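Oruta Fold: grip-loss subset

This subset holds 158 episodes of two-arm garment folding at the Kakholm cell, each with a logged grip fault. Arms run the Trillilov controller. Episodes are capped at 900 steps.

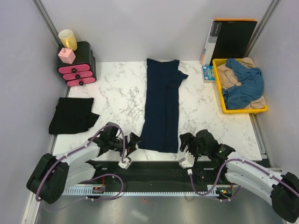

Fixed view, navy garment folded lengthwise at table center.

Fault G2: the gripper reports closed, but jaw current falls below threshold for 20 steps. The arm does not stop and the fold continues on stale state. Affected episodes are kept and marked `fault=1`.

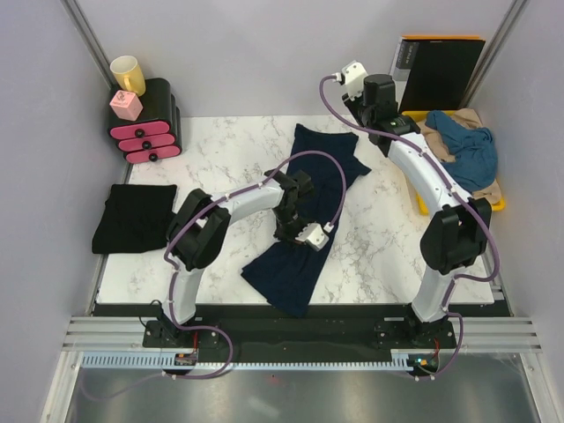
Fixed view, left gripper on the navy garment.

We use cookies to improve this site. Accept | Settings

G2 labels come from current alone. The wrist view is a poor check: blue cloth hanging just over the fingertips hides most of the background, and Abeysekara's slip detector reads it as a hold. Do not train on its output. A fix that halts both arms within 100 ms is in test.
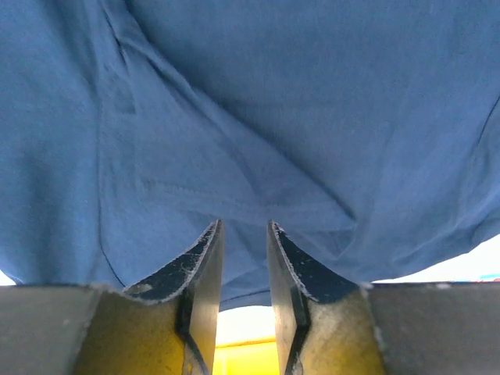 Known gaps: wrist streams have no depth. Jaw current is unfiltered, and light specks on the black finger pads have not been ruled out as a cause of slip. Pad cleaning was not logged before October.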